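Cloths: a short guide to not ruining them

Posted December 20, 2022 by Rowena Manalastas

Every June the Pindallow tenants' workshop empties its cleaning cupboard, and every June it contains the same thing: a heap of grey rags that were once perfectly good cloths. What follows is how to keep yours out of the heap.

Wash microfibre on its own. Put it in with a bath towel and it comes out wearing the bath towel. A 40 degree wash is plenty, with half the powder you think you need.

No fabric softener, ever. It coats the fibres and after that the cloth just pushes water about the worktop like a bored teenager. If the damage is done, a wash with a cup of white vinegar in the drum sometimes brings it back. Sometimes it brings back a cloth that smells of chips.

Keep them off the radiator. Cotton can take it, microfibre goes stiff. A line or the back of a chair will do.

Pick a colour for each job and tell the rest of the household. Ours are yellow for the kitchen, blue for glass, purple for dusting and pink for the loo. Ilir Todorova at Drisby writes the room on the hem in laundry pen, having once dried a salad bowl with a pink one.

Tea towels are for drying dishes. They aren't oven gloves, as anyone will find out who picks up a hot tray with a damp one.

Old T-shirts make better polishing rags than anything in the shops. Cut off the seams and the buttons first. Old socks fit over the hand and do skirting boards and blinds.

Anything with linseed oil on it must be spread flat outdoors to dry before it goes in the bin. Screwed up in a corner it can heat up and catch fire all by itself, and the insurers take a dim view.
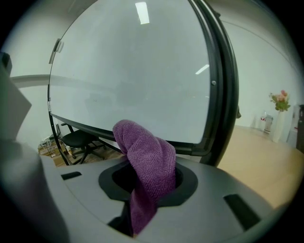
Flirulside Home Skills Club, Household Section

Purple microfibre, the dusting colour. The nubby sort holds on to dust well when used dry, so leave the spray polish in the cupboard. Fold it in four and turn to a clean face when one gets grubby.

Shake it out of a window before washing, having first looked to see who is underneath.

A new dark cloth may shed dye, so give it a first wash alone. My white pillowcases are now lilac and I have decided to like them.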